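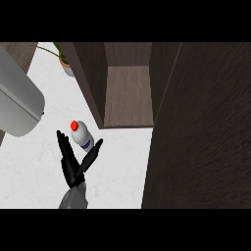

When does the Rukstead swimming pool open again?
The outdoor pool opens for the season on Saturday at 8 in the morning, and the indoor pool stays closed until the new boiler is connected.

5 Nov 2023

The council of Rukstead has confirmed that the outdoor pool on Walczak Street will receive swimmers from this Saturday, after a winter in which the centre was closed longer than was planned. The indoor pool, which is used mostly for lessons and for the morning exercise classes, will stay closed for the moment.

The closure began in September, when a leak was found in the pipes between the boiler room and the indoor pool. The repair of the pipes was finished in two weeks, but during the work the contractor, Borko Mechanical, reported that the boiler itself was no longer safe to run. A new one was ordered. According to the council, delivery has been delayed twice and no new date has been given by the supplier.

"We understand that many families have waited for the lessons and we are sorry for the delay," the council wrote in a statement published on its website on Friday. "The outdoor pool has its own heating and is not affected."

In the last full season the outdoor pool had 3,538 paid visits. The council expects a higher number this summer, as the pool in neighbouring Dostumitz is being retiled and will not open before the new year. Residents of Dostumitz may use the Rukstead pool at the local price if they show their library card or a rates notice at the desk.

Entry prices do not change for children and pensioners. The adult season pass goes up from $64 to $68, the first increase in four years. Passes bought last season for the indoor pool will be extended by the number of weeks that the building was closed, and holders do not need to fill in any form. Those who prefer a refund can ask for it at the council office until the end of the month.

Swimming lessons will be held in the shallow end of the outdoor pool on weekday afternoons, after school hours. There are 43 children on the waiting list at present and the council says that all of them will be offered a place before new enrolments are taken. Parents will be contacted by email, in the order in which they enrolled. The classes for babies and toddlers will not be held outdoors, as the water is too cool for them.

The morning exercise group, which met indoors three times a week, has been offered the use of two outdoor lanes before the general opening hour. Not all members are pleased with this. In a letter to the council, the group asked for a heated change room and for a handrail at the steps, and noted that several of its members have arthritis and cannot use the ladder. The council replied that the handrail will be fitted this week and that the heating of the change rooms will be discussed at the next meeting.

The kiosk will open on weekends only until the school holidays. The car park at the Walczak Street entrance is partly closed for the boiler works, and visitors are asked to use the gravel area behind the tennis courts. The bicycle racks have been moved to the same side.

The shade sails over the toddler pool, which were torn in a storm last autumn, have been replaced. The large slide remains closed until its yearly inspection is done. Dogs are not allowed on the lawn, also not on a lead.

Opening hours are from 8 am to 6 pm on weekends and from 10 am to 7 pm on weekdays. In case of thunderstorm the pool closes at once, and a notice is put on the council website.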